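Roseo Sorting Blocks: Set-Up Guide
Section 3. Getting the board and blocks ready
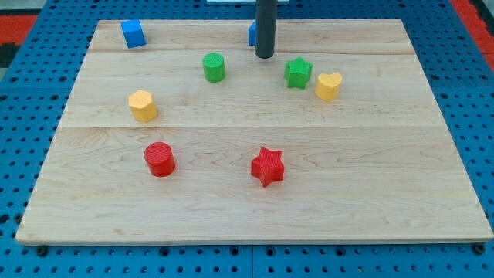
Okay, you've read the safety page and cleared a spot on the table, so now we get to the fun part! I've set this game up more times than I can count (usually before breakfast) and it takes me 6 minutes. Give yourself longer the first time.

What you'll want within reach: a flat wooden board, your blocks, a soft dry cloth, and the Junus card deck if you're playing the card version. If you only have the blocks, skip ahead to free play in Section 5.

1. Wipe the tabletop. If yours is a pegboard surface like mine, run the cloth over it twice, as crumbs love those holes.

2. Lay the board down flat and press on each corner. If it rocks, turn it end for end and try again. Mine is pale maple with knots and wavy grain, and I always put the prettiest grain facing up, but that's just me.

3. Run a fingertip along the seams between the planks. You shouldn't feel a step. A block that lands on a raised seam will lean, and then somebody claims it was pushed.

Note: Seams can open up a little in dry weather, especially in January. Keep the board away from the heater for a while and check it again before you play.

4. Tip the blocks out onto the cloth first, then move them over one at a time. Printed blocks have fine ridges on the sides, and grit caught in those ridges will scratch a nice board — ask me how I know.

5. Stand the cylinders on their flat ends. Stars go upright too, with the points facing out to the sides. Cubes can sit at whatever angle you like.

6. Spread everything into a loose arc and leave the middle open. Don't fuss over the spacing! You need room for fingers between the blocks and that's it.

Caution: Small blocks are a choking hazard. Keep them away from babies and pets, and check under the table before you walk off.

7. Shuffle the deck and deal 6 cards to each player, face down. The full deck has 34, and the leftovers go in a pile beside the board. Keep them off the wood or they slide all over the place.

Note: Playing the Pascu rules? Deal the same way, but turn the top card of the pile face up before the first move. First player to 1,000 points wins. (We usually stop for snacks well before then.)

8. Call out a color and a shape to start the first round. I like "green star" as an opener, because younger kids have to listen for both halves.

If a block goes missing, the Grorel replacement set fits this game fine. Packing up is covered in Section 4.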